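Drurnex Stone Sealer, 400 ml
Sold by Rundton Tile and Bathroom

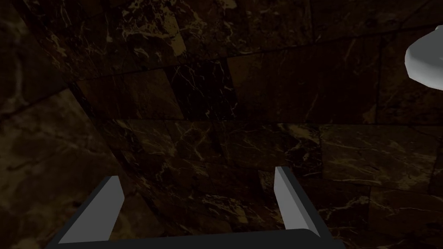
Dark marble tiles with cream and golden-yellow veining.

We have sold stone sealers for 17 years and most of them promise too much. This one promises too much as well, going by the label, but it's the one we keep reordering, so we'll tell you what we think it does.

It is a clear, water-based liquid that soaks into marble, limestone and slate and slows down staining. "Slows down" is our wording. The bottle says "locks out stains for good", and we asked the supplier what that was based on. We're still waiting. In our shop tests, coffee wiped off a sealed tile after 10 minutes left no mark. Red wine left overnight did, though it was fainter than on the bare tile.

It won't stop etching. Lemon juice, vinegar and most limescale removers will dull polished marble whether it's sealed or not – anyone who tells you otherwise is selling something. It won't hide scratches either, and we couldn't see the "richer colour" the leaflet talks about. Saskia Trevaskis on our trade counter thinks she can, on black tiles, in daylight. The rest of us had a look and went back to work.

Using it
Clean the tiles and let them dry overnight. Wipe on a thin coat with a lint-free cloth, wait 10 minutes, then buff off whatever is left. Don't let it dry on the surface or you'll get a haze that takes real effort to shift. Try a spare tile first. A second coat helps on honed stone and seems to do very little on polished.

How long it lasts
The maker claims ten years. Modupe Ibrahim sealed our showroom shower wall in January and water had stopped beading on the lower rows by August. Plan on doing it yearly.

Details
Size: 400 ml
Finish: natural
Not for: glazed ceramic, porcelain, glass
Stock code: DX-57

Returns on unopened bottles only. If you aren't sure your tiles need sealing, put a drop of water on one and see if it darkens. If it doesn't, save your money.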